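Reverse grid race, do penalties carry over?
Aoife Phelan
Hello all, my lad starts in the Vetach junior karting series in January. If he gets a five-second penalty in the heat, does it move him on the grid for the feature? 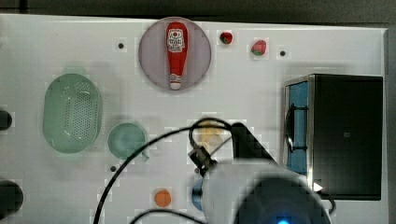 Ketchup and the green colander.

Mairéad Brennan
Welcome, Aoife! It does, I'm afraid – the grid comes from the corrected heat result, so wait for the final sheet before you celebrate. Ours lost a lovely win that way at Emar, 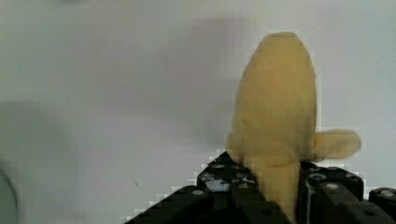 and he was so cross he forgot his gloves for the feature, poor pet. The grid sheet goes up by the scales.

Cormac Tully
Think it's different for cadets? Ask at sign-on.
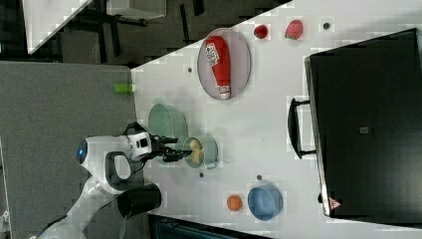
Green pot at the table.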